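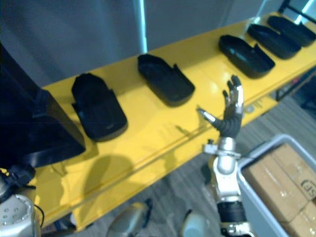
黄色い棚と黒い成形トレー

# 樹脂トレーの収縮で棚番ラベルの位置が合わなくなる件

**Obinna Adeyemi** 投稿

部品保管用の成形トレーについて教えてください。材料はPP(黒、カーボンブラック着色)、射出成形品で、購入先はLandeoです。仕切りのない開放型で、同じ図面のロットを二つ使っています。

先月入ったロットを従来品と並べたところ、長手方向の外寸に差がありました。図面の基準寸法は91 mm、公差は片側の指定だけで、測定温度の記載がありません。ノギスで測ると新ロットのほうが明らかに短く、棚側の位置決めピンに入れるとがたつきます。旧ロットは問題なく収まります。

確認したいのは次の点です。

- 入荷後の保管中に寸法が変わることはあるか
- 測定前にどの程度の時間、室温に置くべきか
- 仕入先に差し戻す場合、どのデータを付けるべきか

保管場所は空調のない倉庫で、朝と午後の温度差が大きい環境です。受入検査はいつも金曜の午後にまとめて行っています。検査成績書には寸法の合否しか書かれておらず、成形日は分かりません。トレーの底面に刻印はありますが、ロット記号の読み方はLandeoに問い合わせ中です。

---

**Lawal Shehu** 投稿

PPは結晶性樹脂なので、成形後もしばらく収縮が続きます。いわゆる後収縮です。金型から出した直後の収縮が大部分で、その後は結晶化の進行に伴って緩やかに縮みます。高温の場所に置くと進行が早まります。

したがって最初の質問の答えは「変わり得る」です。ただし、がたつくほどの差がすべて後収縮で説明できるかは疑わしいです。次の順で切り分けてください。

1. 新旧ロットを同じ部屋に置き、温度をそろえてから測る。前日の夕方に入れて翌日測れば足ります。
2. 長手方向だけでなく、幅と高さも測る。全方向が同じ比率で小さければ、材料グレードか保圧条件の変更を疑います。長手だけなら反りの可能性が高いです。
3. 定盤に伏せて置き、四隅の浮きを隙間ゲージで見る。開放型の浅い箱は長辺の壁が内側に倒れやすく、上縁と底面で測定値が変わります。図面の寸法がどちらを指しているかも確認が必要です。
4. 一個ずつ重量を量る。保圧不足なら軽くなります。最も手間がかからず、情報量の多い測定です。

線膨張も無視できません。PPの線膨張係数は鋼よりほぼ一桁大きく、倉庫の温度が10 ℃動けば、この長さでも0.1 mm前後の変化になります。鋼製の棚に固定したピンのピッチはほとんど動かないので、季節によって嵌合の感触が変わります。

測定温度が図面にないのは図面側の不備です。改訂時に「23 ℃、成形後48時間以上経過後に測定」のような注記を入れるよう提案します。

差し戻し用のデータは、新旧それぞれ12個の長さ、幅、重量、測定時の室温、測定箇所を示した略図があれば十分です。平均値だけを送ると話が進まないので、生データを付けてください。キャビティ番号が刻印されている場合は、番号別に分けて整理します。複数個取りの金型で、特定のキャビティだけが外れている例は珍しくありません。

なお、ノギスで薄い壁を挟むと測定力でたわみます。ハイトゲージか、挟まない方式の治具が使えるならそちらを勧めます。

---

**Rarkau** 投稿

うちはピンの穴を長穴にして終わりにしました。トレーは消耗品なので寸法を追いかけてもきりがないと思います。

---

**Vanemico** 投稿

上の長穴化は、トレーを手で出し入れするだけなら有効ですが、位置決め精度が要る用途では使えません。片側を丸穴で基準にし、反対側だけを長穴にしてください。両方を長穴にすると回転方向の拘束も弱くなります。

もう一点、再生材の混入も確認したほうがよいです。黒の成形品は粉砕材を混ぜても外観で分かりません。仕様書に再生材比率の上限がなければ、仕入先は違反していないことになります。以前Anozieから買った箱では、仕様書の上限が25 %だったのに、途中から比率が変わっていました。このときはMFRの測定値がロット間で大きく違い、それが交渉の決め手になりました。外部に測定を依頼する場合は、試料として同じロットのトレーを2個残しておくと再測定ができます。

---

**Obinna Adeyemi** 追記

室温をそろえて測り直しました。幅と高さの差はほぼなく、短いのは長手方向だけです。重量にも有意な差は見られません。定盤に伏せると新ロットだけ隅が浮くため、反りとして整理し、略図と生データをLandeoに送りました。当面は基準側を丸穴のまま残し、反対側の穴だけを広げて使います。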